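Module 4 – Produits secs en petit conditionnement : transvasement, dépôt et examen visuel
Support de cours, version de juin
Responsable du module : Sandrine Rey. Relecture : Katsuhiko Matsuda.

4.1 Objet de la séance

La séance porte sur le transvasement manuel de graines et de fruits à coque depuis un sachet souple vers un support ouvert, en vue d'un examen à l'œil nu. Le tri densimétrique et le calibrage par tamis relèvent du module suivant. Les produits retenus sont la graine de tournesol en coque, la graine de courge et l'arachide décortiquée. Seul le tournesol est traité en détail, les deux autres servant de comparaison lors des travaux pratiques.

4.2 Rappels sur le produit

Ce que l'on appelle couramment « graine » de tournesol est un akène : un fruit sec indéhiscent, composé d'un péricarpe fibreux (la coque) et d'une amande. Les variétés dites de bouche ont une coque striée, des akènes plus longs et une adhérence assez faible entre coque et amande. Les variétés oléagineuses sont en général plus petites et plus sombres.

La forme allongée et aplatie de l'akène a deux effets sur l'écoulement. Les grains s'orientent dans le sens de la chute et peuvent former une voûte à l'ouverture du sachet lorsque celle-ci est étroite. Une fois déposés, ils se posent à plat et roulent peu : le tas obtenu est bas, à contour irrégulier, avec quelques grains isolés en périphérie.

4.3 Choix du support

Le support de référence est l'assiette en fibre moulée, ronde, à bord relevé. Le bord retient les grains qui glissent, et la teinte beige donne un contraste suffisant avec une coque gris-brun. Une assiette blanche et brillante produit des reflets sous éclairage zénithal et gêne la lecture des stries. Le verre est exclu pour la même raison.

L'assiette est utilisée une seule fois. Le fournisseur Castden la livre par paquets de 20 ; le magasin en tient 600 en réserve pour l'ensemble des groupes.

4.4 Ouverture et versement

Le sachet est ouvert par déchirure d'un angle ou du bord supérieur. Une ouverture trop large libère le contenu d'un coup et étale le tas. On procède ensuite comme suit :

1. Placer l'assiette à plat, près du bord avant de la table.
2. Orienter l'ouverture vers le bas, au-dessus de l'assiette.
3. Incliner progressivement, sans secouer. En cas de voûte, pincer légèrement les flancs du sachet.
4. Conserver l'emballage jusqu'à la fin du relevé – le numéro de lot y figure.

Le tas est laissé tel quel. Tout étalement au doigt avant la première observation fausse la description de la répartition. 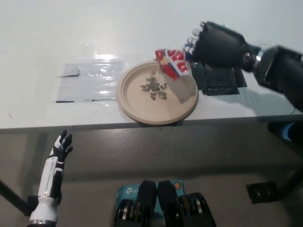
Fig. 4.2 – Graines de tournesol striées sur assiette en fibre moulée ; sachet déchiré incliné vers l'assiette.

4.5 Examen et relevé

L'observation se fait d'abord de dessus, puis en lumière rasante. On note la couleur dominante de la coque, la netteté des stries, la présence de coques fendues ou vides, de brisures et de corps étrangers. Les grains isolés font partie de l'échantillon et sont décrits avec le reste. Un grain tombé hors de l'assiette est écarté et signalé dans la colonne « Pertes » de la fiche 19.

4.6 Travail à remettre

Par binôme : une fiche 19 complétée pour chaque produit, et un paragraphe comparant l'étalement du tournesol à celui de l'arachide. Dépôt dans le casier d'Iolanda Assunção avant dimanche, 20 h.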